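Corkbridge Rainfall Notebooks

A transcription of handwritten rain gauge records kept at Corkbridge and Somerholm, with a short guide to the files. Version 2, Sep 22, 2022.

What is in the set

The set holds 3315 daily readings copied from 10 notebooks. Most were written by Ita Horgan, who read the Corkbridge gauge every morning before breakfast. The Somerholm pages are in at least two hands and only one of them is signed, by Rhea Talavera. Readings are in millimeters, as in the originals. A few early Somerholm pages used inches, and those have been converted, with the original figure kept in its own column.

Files

readings.csv - one row per day per gauge
notes.csv - remarks written in the margins, keyed by date
gauges.csv - position and type of each gauge, where known
changes.txt - corrections made after version 1

Columns in readings.csv

date: year, month, day
gauge: corkbridge or somerholm
rain_mm: amount as written, or as converted
rain_in: original figure in inches, blank for most rows
flag: blank, u (unclear digit), a (added up over several days), m (missing)

A blank rain_mm always goes with flag m. A zero means the observer wrote a zero or a dash. Ita used a dash for dry days until the second notebook, then switched to 0.0 and never went back.

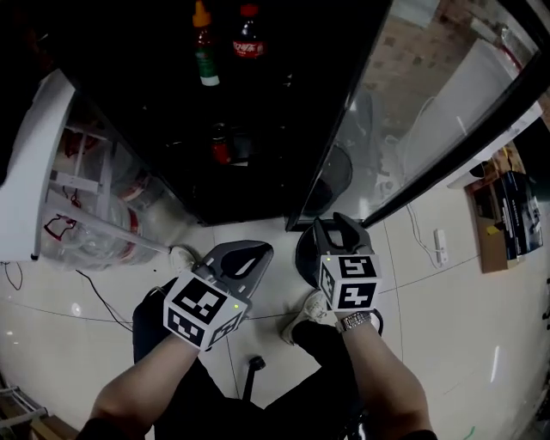

Readings flagged a need some care. When the observer was away, the gauge filled up over several days and the whole amount was entered on the day of return. We left these as they stand. Spreading them evenly over the gap would give tidy monthly means and wrong daily ones. There are 299 such rows, with the longest gaps in March.

How it was transcribed

Hatsue Ishida and Pongsak Ratanaporn each typed every page separately. Ketsara Petchrat compared the two copies and went back to the notebooks wherever they differed. Where a digit still could not be settled, the more likely reading was kept and flagged u. Sevens and ones are the usual trouble in the Somerholm books.

Known problems

The Corkbridge gauge was moved from the yard to the orchard in 2000. No overlapping readings were taken, so the two parts should not be treated as one series without a check.

Snow was melted and measured at Corkbridge. At Somerholm it seems to have been skipped - the margin notes say "snow" and nothing else.

Use

Free to copy and reuse with credit to the Clestside Weather Group. Send corrections with the date and gauge name, and the notebook page will be looked up again.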